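Practical Robotics for Small Workshops
Handout 3: Looking at a product before you buy it (hand-held grippers)
Notes by Adebayo Adeleke, revised 14 November 2019

Welcome back, all of you, and thank you for the kind messages about the arm calibration session, which I know ran on rather longer than anyone's lunch could stand. We have something a bit easier on the wrists this time (or harder, depending on how you hold it!). We are going to look at the Toltuvik hand-held gripper set as if we were thinking of buying it, and by the end I'd like each of you to have written one side of paper saying whether you would.

For those who missed the second handout, a hand-held gripper is the business end of a robot with the robot taken away. You hold it, you do the job yourself, and the movements are recorded so that an arm can be taught from them later. The Toltuvik set comes as a pair, one for each hand, and the firm also sells a recording service called Sisach, which you can take or leave. I'd suggest leaving it until you have read section two.

1. The grippers in the hand

Start with the pair. Hold one in each hand and bring them over a table with something simple on it, a shallow tray will do very nicely, and just get used to where the fingers are. They stick out further than your own, and everybody knocks something in the first few minutes, so please don't be put off. Each one carries a white cube printed with black square patterns, and the tracking depends on those patterns being seen clearly. Keep your sleeves back and try not to cross your wrists, however tempting it is when you are reaching for the far side.

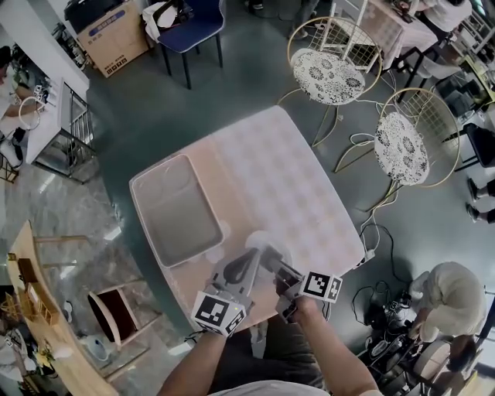 Tirta Liem: Could I put in a word for slowing down here? I did the whole tray exercise at my normal speed and half my recordings were no use to me, and I only found out the next morning. I'd want the makers to say how fast is too fast, because the booklet doesn't.

I have left Tirta's remark in as it was written on last term's copy, and I quite agree with it. The booklet runs to 384 pages in the printed version and still says nothing on speed. If you are marking the set out of ten, I think you may fairly take one off for that.

2. What you pay for

The pair on its own is 1,277 pounds. Sisach adds 300 pounds a year, and for that the firm checks your recordings and sends back a note on which ones to keep. It is a pleasant service and the notes are polite and readable, but a patient person with a free afternoon can do much the same checking, and I would rather you learnt to do it yourselves first. The spare fingers are sold separately under the name Tastby, and you will want a set sooner than you think.

There is a rival worth a look as well, the Gill, which is lighter and, to my mind, a good deal less comfortable. We'll have both on the bench in July if the loan comes through.

3. Looking it over up close

Before you record anything, turn the gripper round and have a proper look at the body. Go over the curved parts with your thumb for rough edges, peer into the slots for fluff and crumbs, and check how the finger sits at its base. I do this with a cup of tea beside me (well away from the kit, I promise) and it takes no time at all. 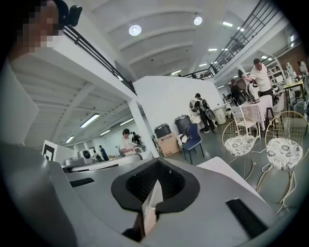
Fig. 2. Gripper body and pale finger, with the black rubber cup at the centre.

For your one side of paper, please cover comfort, the booklet, the price with and without Sisach, and anything that annoyed you. Hand it in at the desk or leave it in my tray, and do put your name on it this time.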